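Upper eyelid surgery, four months of reading later

I started looking into upper eyelid surgery in January, after an eye exam where the top of my visual field came back patchy. The skin on my lids had been getting heavier for years. The operation is called blepharoplasty, and it removes a strip of extra skin along the natural crease.

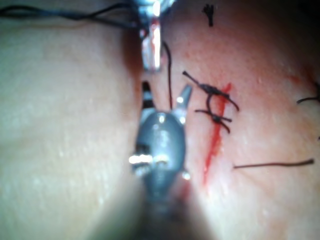
My first consult was at the Garnon clinic and took 90 minutes, most of it measuring and paperwork. The second, at Fuster, was shorter. Both told me to expect swelling and bruising at first and to keep my head raised at night.

The insurance part has been slower. My plan may cover the surgery if the lids block enough vision, but it wants photos and a visual field test, done with the lids taped and untaped. I have now made 4 calls about this and sent the same form 2 times.
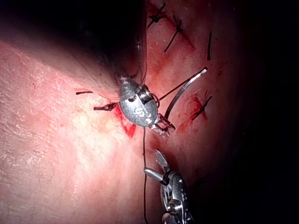

Photo: Nondska

I also asked about having the brow lifted at the same time. The surgeon at Fuster said it was an option but would add to the recovery, and I decided against it. I don't mind the lines on my forehead — I just want to read road signs without raising my eyebrows.

The claim is still pending. I will post again when I have a date.

Posted 5/10/25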